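The cache ate my homework

By Dörte Kettler

I broke a bakery in Edstead for most of a Saturday, and I did it with one line of configuration. The bakery's fine now (they still send me a fruit loaf at Christmas, bless them), but I think about that line every time somebody tells me caching is the easy part of making a website quick.

The shop was running on Imareo, a small ordering system I'd written with Willy Van Hecke back when we shared a desk and a kettle. People picked their bread, paid, and chose a pickup time. It was a tidy little thing! But the menu page was slow on phones, and the owner had noticed, so I put a cache in front of it. If you haven't met one, a cache just keeps a copy of an answer it's already given, and hands out the copy the next time someone asks. Less work for the database, quicker page for the customer, everybody goes home early.

I set it to keep each page for 12 hours. I also, without really thinking about it, pointed it at every page on the site. Menu, opening hours, contact details and, yes, the shopping cart.

You can guess the rest. First person in on Saturday morning loads up a cart with eight cheese scones and a rye. The cache has a good look and tucks that cart away for safekeeping. Then the second person opens their cart and finds eight cheese scones and a rye. So does the third. By the time my phone rang there had been 37 orders and the poor woman at the counter was reading scones off every single one.
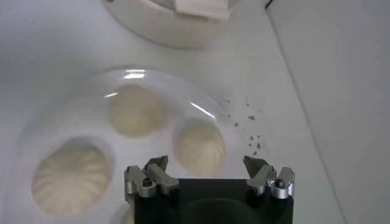

Willy worked it out before I'd even found my glasses. He opened the site in two different browsers, saw the same cart in both and said "you've cached the cookies, mate", which was a terrible joke and also pretty close to the truth. The server was using a cookie to tell customers apart, and the cache was ignoring it completely. As far as the cache was concerned, one address meant one page.

The fix took a couple of minutes. We told it to leave the cart and checkout alone, cleared out the old copies, and I spent the afternoon ringing customers to ask what they'd really wanted. One fellow said he'd keep the scones.

These days I start with nothing cached at all and add pages one by one. Logos and stylesheets go first, then anything that looks the same for every visitor. Anything with a name, a price or a basket on it stays out until I've tested it from two separate logins. I also keep the times short to begin with, five minutes or so, and stretch them once I've watched a busy day go past.

Willy reckons I've become too cautious, and he might be right. He's moved on to Jemix and caches practically everything over there, but he's got a proper test setup and I've got a laptop and a fruit loaf.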